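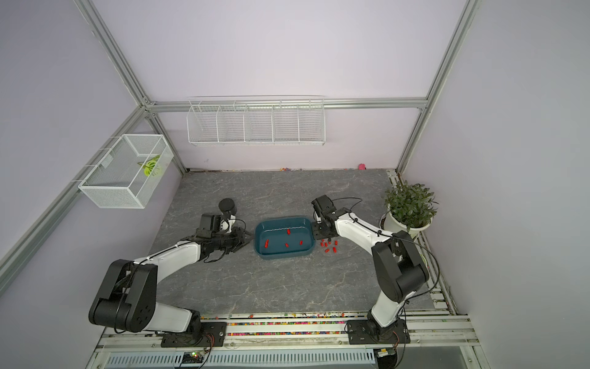
Plodero folding workbench, large version: review after half a year

I bought the Plodero bench in January, after my old table became too soft to use. It was a door on two trestles and it had served me for many years, but every time I planed a board the whole thing walked toward the window. My room for hobby work is small and it is also the room where guests sleep, so a real cabinetmaker's bench was never possible. I needed something that can stand against the wall when my sister's family comes.

I looked at three benches in the end. The Drarnari was cheaper and had a very nice front vise, but in the shop in Remen I could rock it with one hand. The second was from Rothe, a heavy beech bench, beautiful, and it does not fold. The Plodero was in the middle in price and I took it home the same day in the back of the car, with the seats down.

Assembly

The manual is only drawings. I don't mind this, because the translated manuals are often worse than no words, but drawing 4 shows the leg brace from the wrong side and I mounted both braces upside down. You notice it when the bench does not want to fold. If your braces touch the crossbar before the legs are flat, turn them around. The bag of screws had one washer too few and I used one from my own box.

You need a 13 mm wrench and a Phillips screwdriver. The small wrench in the package is made of something like cheese, please put it directly in the bin. It took me one evening, with the mistake included.

The top

The top is birch plywood with a thin coat of oil. It came flat, and I checked it with a steel ruler in both directions and on the diagonals. In April I checked again and it had a small hollow near the vise, so small that I can only see it with a lamp behind the ruler. For furniture parts and for glue-ups this means nothing. If you want to tune musical instruments on it, maybe look elsewhere.

The oil from the factory is too thin. I spilled tea in the first week and the ring is still there. I sanded lightly and gave it two coats of hard wax oil, and since then glue drops come off with a scraper. I would advise to do this before the first use, when the top is still clean.

The holes for the bench dogs are 20 mm and they are drilled straight. The dogs that come with the bench are plastic. They hold, but they have a bit of play, and when I plane with force I can feel it in the board. I replaced them with aluminum ones that I had from before.

The legs and the folding

This is the part that I was most afraid of, and it is the best part of the bench. Each pair of legs locks with a steel bar which falls into a slot. There is a clear click. When it is locked, the bench stands like it has no hinges at all. I plane oak on it, across the short side also, and it moves a little only when I am tired and my planing becomes bad.

To fold it you must lift both bars at the same time, and for this you need two hands and one knee. My wife cannot do it alone, the springs are too strong for her. After half a year they have become a little easier, or I have learned the movement. Folded, it is as thick as a thick mattress and it has two small wheels on one end. The wheels are fine on a wooden floor. On carpet they are only decoration.

The feet have rubber caps with a screw inside for uneven floors. One of the caps left a gray mark on my floor that I could remove with a little alcohol. I put felt under it now – not very elegant, but the floor is rented.

The vise

The vise is the weak point and I want to be fair about it. It closes parallel when the piece is in the middle. If you clamp something on one side only, the jaw turns and the piece is held by a corner. With a spacer of the same thickness on the other side it works well, and I keep a few offcuts in a tin for this. The handle is too short for big hands, and it falls down to the lowest position with a loud noise. An O-ring on each end solved the noise.

The screw was dry when it came. A little wax and it runs better.

Weight and load

The seller wrote that it carries 2,000 pounds. I have no way to test this and I also have no reason. I stood on it to change a lamp, which the manual forbids with a drawing of a very unhappy man, and it did not complain. For me the weight of the bench itself is more important. It is heavy enough to plane on, and light enough that I can roll it alone from the wall to the window.

Service

In May one of the locking bars began to scratch in its slot. I wrote to Plodero and they asked for a photo, then they sent a new bar without discussion. It came after nine days. The letter with it was very polite, but the screws for it were missing, so maybe the same person packs the screws for everything. The old ones fitted.

For whom is it

If you have a garage or a cellar, buy the Rothe or build your own bench. A fixed bench is always better, and for the same money you will get more wood. If you work in a room which must also be something else, I think the Plodero is a good choice, and I would buy it again. I would only ask for a better vise and I would pay extra for it – they sell a drawer and a lamp holder as extras, but no vise, and this I don't understand.

For people who do mostly electronics or painting of small figures, it is too much bench. The lower shelf is also missing on this model, the folding legs need that place.

What I like: stands very solid, the top is flat, locking is clear, service answers.

What I don't like: the vise, the thin oil, plastic dogs, strong springs, the wrench.

My rating is 4 of 5.

Written 2020-07-05. I will add something here if the hollow in the top becomes deeper over the winter, when the heating is on.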